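Der Griff nach der Glasschale

Guido Sartori hat 33 Jahre lang in der Konfektionierung gearbeitet, zuletzt als Schichtleiter bei Koivisto. Im Juni hat er die Abteilung gewechselt. Jetzt sitzt er am Tisch und macht Handgriffe vor, damit Maschinen sie lernen. Das Projekt heißt Nelleck, und wenn man ihn fragt, was er davon hält, schaut er erst einmal aus dem Fenster.

»Man hat uns gesagt, das Programm entlastet uns«, sagt er. »Entlastet wovon, habe ich gefragt. Vom Heben? Gut. Vom Bücken? Auch gut. Aber wir heben hier Schalen und Vasen, keine Getriebe.«

440 Durchgänge stehen pro Woche im Plan. Greifen, absetzen, zurück auf Anfang. Gezählt wird automatisch, bezahlt wird nach Stunden, und der Zuschlag, von dem im Frühjahr die Rede war, steht bis heute in keinem Vertrag. Sartori hat nachgefragt, zweimal schriftlich. Man prüfe das, hieß es.

Ob die Arbeit schwer sei? Er überlegt. »Schwer nicht. Man wird langsam dabei. Mit der Hand nehme ich ein Glas, ohne hinzusehen. Mit den Greifern denke ich bei jedem Glas nach. Abends merke ich das im Unterarm, und zu Hause stelle ich die Tassen ab, als wären sie aus Papier.«

Vom Versprechen, die Erfahrung der Älteren werde »gesichert«, hält er wenig. Gesichert für wen, will er wissen. Drei Kollegen aus seiner alten Schicht sind nicht ersetzt worden. Die Werksleitung nennt das natürliche Fluktuation. »Kann sein«, sagt Sartori. »Ich kenne aber keinen, der gefragt wurde, ob er fluktuieren möchte.«

Auf dem grünen Tisch stehen ein leeres Glasgefäß und ein Blumenstrauß in einer weißen Vase, in jeder Hand liegt ein Greifer. 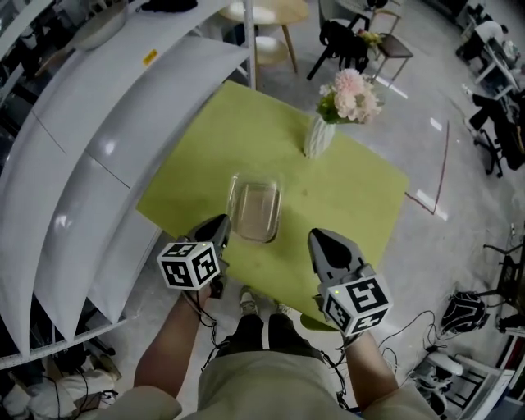 Ganz so finster sieht Liam Bramwell die Sache nicht: Wer die Bewegungen vormache, habe immerhin ein Wort mitzureden, und in der alten Halle sei auch nicht alles Gold gewesen. Beim Zuschlag allerdings gibt er Sartori recht. »Das hätte vorher geklärt gehört.«

Sartori kennt den Einwand. Mitreden heiße bisher, einen Fragebogen auszufüllen, sagt er, und darin gehe es um die Höhe des Stuhls. Was mit den Aufnahmen geschieht, wenn Nelleck ausläuft, stand nicht drin. Er hat die Frage unten auf die letzte Seite geschrieben, von Hand. Eine Antwort hat er noch nicht.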